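In Praise of the Spindly White Stand

I want to make a case for a piece of furniture that most people would not call furniture at all. It is a pole with a ring at the bottom and a burst of wire arms at the top, and I think every home and every shared room with a table in it should have one. Mine came from Homby, a small shop that sells racks and hooks and very little else, and I have become the kind of person who talks about it at dinner.

For years my clothes lived in three states: clean and put away, dirty and in the hamper, and the third one, the big one, on the chair. You know the chair. Jeans worn once, a sweater that will do for tomorrow, a scarf with no home. I bought bins for it. I bought a bench with a lid (the Stisilen, very handsome, now full of blankets). Folding things into a box I had to open was one step too many at 11 at night, and I suspect it is one step too many for most of us.
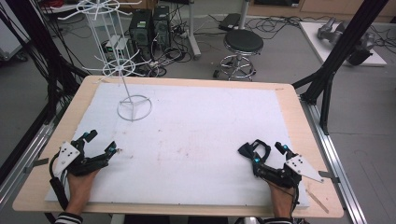

A stand asks so much less of you! You walk up, you hook the thing, you leave. There is no lid and no drawer that sticks. And you can see every item you own that is currently in play, which has cut my morning hunt for the navy pants down to nothing. I used to own 100 hangers. I use far fewer now, and the closet door finally closes.

People tell me a rack like this looks messy. I understand the worry, and I would say it depends on what you ask of it. Load every arm and it turns into a shaggy tree that leans. Keep it to a few pieces and it looks almost like a drawing, all thin white lines with one dark shape hanging off the side. I like mine best with a single garment on it. The dark blue against the white metal makes me happy every time I come into the room, and I can't say that about the bench.

There is also the matter of the base. A ring is a wonderful thing to put under a pole. You can slide it along a tabletop, turn it a little to bring the arm you want toward you, and put a pair of gloves or a set of keys inside the circle while you're at it. Square bases have corners, and I have met those corners with my shins.

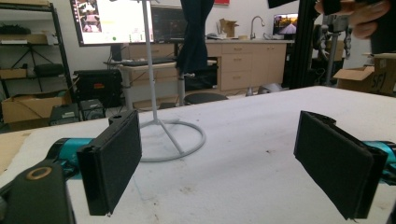
Put it on the table

My strongest opinion is about where the stand goes, and it is the one I get the most pushback on. Put it on a table. The tall floor models (I tried the Nimri, 76 inches and as wobbly as a new calf) eat up a corner and collect coats from guests. A stand on a tabletop puts the clothes at the height of your hands and eyes, which is where you want them when you are checking a hem, tying up a belt or looking for the stain you swore you got out.

It works best in rooms that already do several jobs. I love a room with a desk at one side and a sink at the other, where somebody can be typing while somebody else sorts laundry. A bare white table in a room like that is an open invitation, and a slim pole takes up hardly any of it.

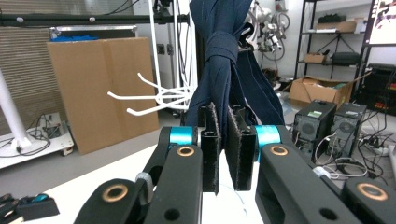
Dark blue fabric, gathered and tied in a knot of its own.

Knots deserve a word too. A loose garment on a wire arm slides, puffs out and brushes against its neighbors. Gather it lengthwise, take one twist of its own cloth around it near the top, and it hangs as a neat bundle with the ends falling free. Will it crease? A little. I wear the creases. For anything I would iron, I use a proper hanger, and for everything else I tie and go.

I have tried to convert friends with the Staris, a wall rail that costs 80 dollars, on the theory that they would want something more serious. It is a fine rail. It needs a drill and a level and a wall you are allowed to put holes in, and 2 of those rails are still in their boxes in two different hallways.

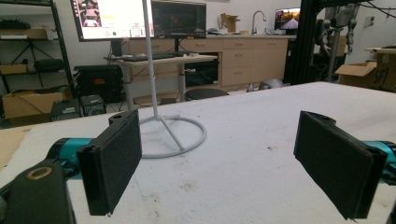 The stand needs none of that, and when it's empty it all but disappears, which I count as one more point in its favor. A chair with nothing on it just waits for the next pair of jeans. I gave my chair away in May, to a neighbor who wanted something to sit on, and I have not missed it for a minute.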